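Repair day at the Gillis building

The Benik repair day takes place in the old Gillis building, two blocks from the bus station. I went on a Saturday in May with a table fan, a radio with a bad volume knob, and no real plan. The doors opened at 10 and the line had reached the corner by then. The man ahead of me had a bread machine under one arm and a bag of apples in his other hand.

Entry is free. You fill out a paper slip at the front desk with the name of the item, what it does wrong, and whether you have tried to fix it yourself. The slip goes on a hook behind the desk and you get a number. Mine was 137, which sounded bad, but the numbers had started at 100 that morning. I waited a little under an hour.

There is plenty to see while you wait. The ground floor is split into small appliances, clothing, bikes and a corner for lamps. The clothing tables were the busiest. They had two sewing machines going the whole time I was there, mostly zippers and coat linings. Bikes are done outside under the loading dock roof, and you are expected to hold your own wheel while they work.

The lamp corner is run by people from Quiambao, a lighting shop across the river. They rewire anything with a standard plug and charge only for the cord and the socket. A woman had brought in a brass floor lamp from her mother's house and was told the switch was fine and the bulb was the wrong kind. She bought the right bulb from them for 3 dollars and left.

Upstairs is the part I had come for. The second floor is where items go when they can't be saved. They are taken apart and the useful pieces are kept: screws, switches, cords, knobs, springs, small motors. Anyone can come up and look through what is there, and most pieces are free if you have a slip from downstairs.
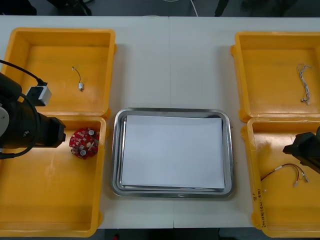
The rule is that you take what you need for the repair on your slip and leave the rest. I found a knob for my radio in a drawer marked "6 mm, flat side," and it fit on the first try. Other drawers were less well labeled. One said "various" and another said "various, better." I spent longer than I needed to in the better one and came away with a rubber foot that matches the three left on my toaster.

A short talk was given at 11:30 on how to open things without breaking them. It was meant to run 16 minutes and went well past that. The speaker had a hair dryer, a coffee grinder and an old answering machine on a cart. Her main advice was to look under labels and rubber feet for hidden screws, and to lay the screws out in the order you remove them. She also said to stop pulling as soon as something bends. I have broken two remote controls by ignoring that, so I wrote it down.

She spent some time on plastic clips, which she dislikes. A guitar pick works well on them, and so does an expired gift card. A butter knife will work too, but it leaves marks. Before closing, she took questions, and most were about vacuum cleaners.

After the talk I asked how they keep track of small parts once something is open. Egg cartons are fine at home, I was told, but they tip over and the screws get mixed. The advice was to work over something with sides.

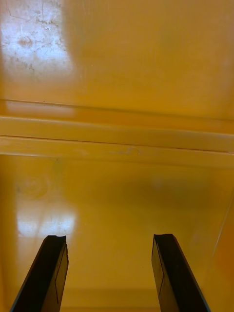

I have been doing my own repairs on a bath towel for years, and I plan to change that. A towel hides dark screws and catches on the threads of everything else. A glossy container in a strong color like yellow-orange is a better choice, as a dark part stands out against it and there is no cloth for it to sink into. Hardware stores have plenty of plastic tubs, and a deep baking pan would do until I get one.

Lunch was sold from a Zisto cart in the parking lot. They had lentil soup, grilled cheese and a rice dish that was gone by the time I got there. The soup was good and needed salt. Seating was a low wall and some folding chairs, and it was warm enough that this was no hardship.

My fan did not make it. The bearing was worn and the person at the small appliance table showed me how the shaft moved from side to side when he pushed it. He said he could oil it and I would have it back by the end of June in the same state. I signed it over for parts. He kept the cord and the blade guard and put the rest on the cart going upstairs.

The radio works. The new knob is gray and the others are black.

A few notes for anyone thinking of going. Parking in the lot costs 5 dollars, but the street is free on weekends. The elevator was running, though slow, and the stairs are steep. Bring the power cord for whatever you are having fixed, even if you think it has nothing to do with the problem. Several people in line were sent home for theirs. The limit is two items per person. They do not take microwaves or anything with a gas line.

Slips stop at 2, and the doors close 60 minutes later. The next one is in the fall – the date will be on the board outside the Gillis building, and the front desk also keeps a mailing list on a clipboard.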